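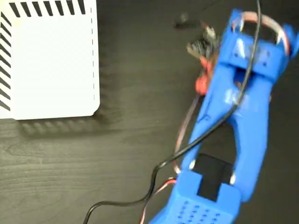 The Surside Laboratory has completed the first stage of its work on teaching robots by demonstration. Over the course of this thread we shall set out what was done, how the demonstrations were recorded, and what we intend to do next. (1/19)

The project is called Stillus. It began in September and is carried out jointly by Surside and our colleagues at Khattak, who are responsible for the software that turns recorded movements into instructions a robot can follow. (2/19)

Stillus is concerned with small household and workshop tasks: placing a lid on a jar, moving a cup from a shelf to a tray, folding a cloth, putting a pen back in its holder. Each of these is simple for a person and remains difficult to write down as a program. (3/19)

Two methods of demonstration are being compared. In the first, the demonstrator holds a gripper directly and performs the task by hand. In the second, the demonstrator sits at a separate desk and moves the robot by remote control while watching it on a screen. (4/19)

The grippers are 3D-printed in blue plastic, with long, slightly tapered fingers. Printing allows a worn or broken finger to be replaced within the day, and the design has been revised several times at the request of those who use it. (5/19)

A total of 3,688 demonstrations have been recorded to date. Of these, 480 were set aside at the outset and have not been used for training. They are kept for testing, and will stay that way until the end of the second stage. (6/19)

Lucero Alvarado leads the demonstration programme. Her team wrote the handbook given to every new demonstrator, and she reviews the recordings from each session before they are passed to Khattak. (7/19)

From the handbook: "Move at the speed you would use if you were handing the object to a person. Pause before closing the fingers. If you drop the object, leave it where it falls and finish the recording. Do not delete it." (8/19)

That final instruction has caused some discussion. Early in the project, demonstrators quite naturally wished to send us only their best attempts. The dropped cups and missed lids have since proved useful, particularly where the demonstrator went on to pick the object up again. (9/19)

Training for new demonstrators takes one morning. It consists of a short talk, an hour of practice with the gripper held in the hand, and an hour at the remote control desk. Most people are comfortable with the first method by the mid-morning break. The second takes longer. (10/19)

The chief difficulty at the desk is judging depth. A demonstrator looking at a screen will often close the fingers slightly short of the object. We have added a second view from the side, and Dr Alvarado's team reports fewer missed grasps as a result. (11/19)

Demonstrations made by hand have their own weaknesses. A person's wrist can turn in ways that the robot's arm cannot copy. Recordings containing such movements are marked by the software, and the demonstrator is asked to repeat the task with the elbow kept closer to the body. (12/19)

Cables have required more attention than we had planned for. A cable that pulls on the wrist changes the way a person moves, sometimes without their noticing. The handbook now asks demonstrators to check before each session that the cable has enough slack to reach the far side of the table. (13/19)

Results so far are mixed, and we report them as such. The robot performs the cup and tray task reliably when trained on demonstrations made by hand. The jar lid is less dependable under either method. Cloth folding is not yet at a standard we would wish to show in public. (14/19)

On the jar lid, Hortensia Agudelo of Khattak has suggested that the trouble lies in the last moments of the task, when a person relies on touch and the recording holds very little of what they feel. A revised finger with a softer tip will be tried in the second stage. (15/19)

We have received several enquiries about who the demonstrators are. They are paid members of the public, recruited through the notice board at Delgate Library and through our own website. No technical background is required. They work in sessions of no more than 2 hours, with a break. (16/19)

Personal details are stored separately from the recordings. Demonstrators may ask for their recordings to be withdrawn at any point before a stage closes, and need not say why. The full policy is available from the project office on request. (17/19)

The second stage will add 7 new tasks, among them plugging in a lamp, sorting cutlery into a drawer and hanging a towel on a rail. We are also seeking left-handed demonstrators, who are poorly represented in the first stage. Anyone interested may write to the Stillus project office at Surside. (18/19)

A written report on the first stage is in preparation and will be linked from this account when it is ready. Drawings for the current gripper will be released with it, together with the demonstrators' handbook. Questions may be left as replies and will be answered by Dr Alvarado's team during office hours. (19/19)

Further to the above, several readers have asked whether schools may borrow a gripper. We are unable to lend equipment at present. School groups may visit the laboratory in the afternoon by arrangement, and pupils may try the hand-held method under supervision.

A correction to post 10: the practice period at the remote control desk is now an hour and a half. The handbook has been updated and the new version has been sent to all current demonstrators.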